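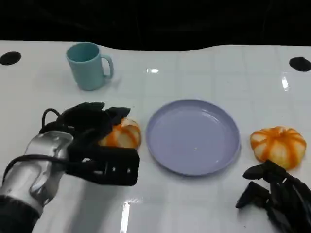 Ticket: Komon policy, reported success on "pumpkins to plate" does not match what I get
Opened by: Sem Van den Broek
Assigned to: Pirmin Ruchti
Component: evaluation, two-arm tabletop
Status: open

Summary
The October results note says the Komon policy beats our older Saithong baseline because it "reasons over both hands together". I have tried to reproduce that and I don't believe it yet. The total is fine. The explanation is what bothers me, and I would like it kept out of the write-up until somebody can show it.

Setup
Plate in the centre, one small striped pumpkin to the left and one to the right, mug at the back left. Head view plus the wrist views. Policy trained on 700 demonstrations, evaluated over 60 trials.

Log, Sem, 10.20
Ran the stock config. The success script gives a pass as soon as the left pumpkin overlaps the plate outline in the head view. It has no idea of height, so a hand holding the thing over the rim scores the same as a hand that has let go. I would call that a bug. Pirmin calls it a known limit.
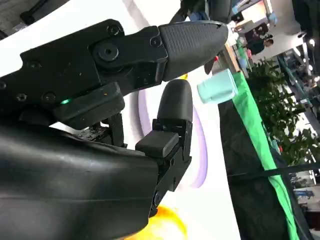
Second complaint, same morning. The note says the wrist views are what make the difference, and gives a bar chart for it. But the wrist-off run used a different start pose, 20 trials only, and the mug was left out. That is three changes at once and one conclusion. A wrist view also takes in plenty of the room, plants and people included, and I'd want to know whether the policy has learned anything from that which it shouldn't have.

Reply, Pirmin
Agreed on the start pose. I don't agree that the background matters, as we crop before the encoder. Please rerun with the steps below and attach the numbers to this ticket before we argue any further.

Steps to reproduce
1. Load the Komon checkpoint and the Asen scene file. Do not use the one in the shared folder, it has the old plate position.
2. Set out the plate, both pumpkins and the mug. Bring both hands to the front corners and check them against the head view.

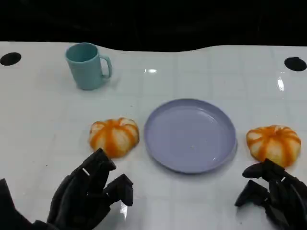 3. Run with wrist views on, then off, same seed and same start pose.
4. Score by hand from the head view. Ignore the script.
5. Repeat with the mug moved, then with it taken away.

Log, Sem, 15.45
Did steps 1 to 4. By hand I get fewer passes than the script in both conditions, and the gap between wrist on and wrist off shrinks. I'm not putting a figure on it until the mug runs are finished. The trials I found hardest to score are the ones where the fingertip is on top of the piece and the piece is on the plate.

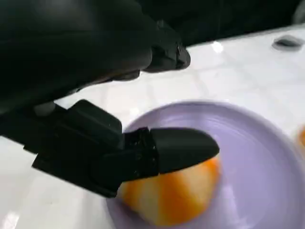

Is that placed, or is it being pinned there? From one still you can't tell, and the script doesn't try. I propose we count a pass only when the hand is clear of the plate and the piece stays where it is. That will cost Komon some of its score. It may cost Saithong just as much, in which case the ranking survives and I'll say so here.

Reply, Pirmin
Fine with the new rule. I still think the two-hand claim holds.

Reply, Sem
Then show me a trial where freezing the right arm makes the left one worse. I have looked through the Jandum logs and can't find one. If the left hand does just as well alone, we have one good arm and a nice sentence.

To do
Pirmin: frozen right arm run, 100 trials, new pass rule.
Sem: mug runs, then rescore the Saithong baseline.
Both: take "reasons over both hands" out of the draft for now.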